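Why Does Ketchup Not Want to Leave the Bottle?
For readers from 7 to 11 years
Written by Colette Sabatier for the Hikden Children's Science Page

You turn the bottle over your plate. You wait. Nothing comes. You shake it a little, and still nothing. Then you hit the bottom one time and you have a red lake on top of your fries. Did you do something wrong? No, you did not. Ketchup behaves in a strange way, and scientists have a name for it.

First we must talk about liquids. Water is a liquid. Milk is a liquid, and so are oil and honey. When you tip a cup of water, it runs out very fast. When you tip a jar of honey, it comes slowly, like a sleepy snail. We say that honey is more viscous than water. Viscous is a word for "thick and slow to flow." You say it like this: VISS-kuss.

Water and honey are different from each other, but each of them is quite simple. If you stir water slowly or quickly, it is always the same thin water. If you stir honey slowly or quickly, it is always the same thick honey. Only if you warm the honey does it become thinner.
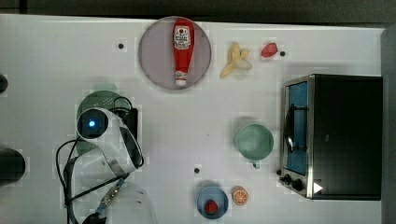

Ketchup does not follow this rule. When it is resting, it is thick, almost like a soft solid. You can put a spoon of it on a plate and it will stay there in a little hill. But when you push it, shake it or squeeze it, it becomes thinner and begins to run. Then, when you leave it in peace, it becomes thick again.

The reason is hidden inside the tomatoes. Ketchup is made of tomatoes, vinegar, sugar, salt and spices. The tomatoes are crushed, but very small pieces of them stay in the sauce, too small for you to see well. When the ketchup rests, these pieces hold on to each other and make a kind of net. The watery part sits in the net and cannot go out easily. When you shake the bottle, the net breaks in many places, the pieces slide past each other, and the ketchup can flow.

Think of a school hallway full of children who all hold hands. It is difficult for them to go through the door! When they let go of the hands, they can go out one after the other.

A liquid that becomes thinner when you push it is called shear-thinning. Paint is often like this also. The painter moves the brush and the paint spreads nicely, but when the brush stops, the paint stays on the wall and does not run down to the floor.

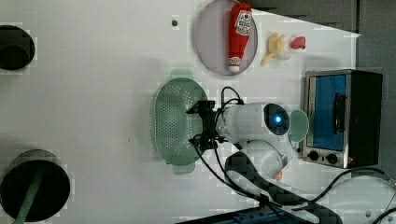 What is the best way to get ketchup out of a bottle?
Keep the cap closed and give the bottle a good shake first. Then turn it over, open the cap, and squeeze gently. With a glass bottle you cannot squeeze, so hold it at a slope and tap it on the neck with two fingers.

Now there are also liquids that do the opposite. Mix cornstarch with a little water in a bowl, and you get a white paste. Put your finger in slowly and it goes down to the bottom. Hit the paste fast and it feels hard - your finger stops on the top! This is called shear-thickening. Ask an adult before you try it, and put the paste in the trash afterward, not in the sink. It can block the pipe.

You can also make a small race at home. Take a flat tray and put on one end a spoon of water, a spoon of honey and a spoon of ketchup, next to each other. Lift this end slowly. Which one leaves first? Does the ketchup move at all? Now tap the tray from under and look again.
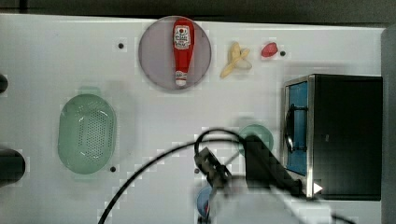 A ketchup bottle with its white cap.

Words to remember
Viscous: thick and slow to flow.
Shear-thinning: becomes thinner when you push or shake it.
Shear-thickening: becomes harder when you push or hit it.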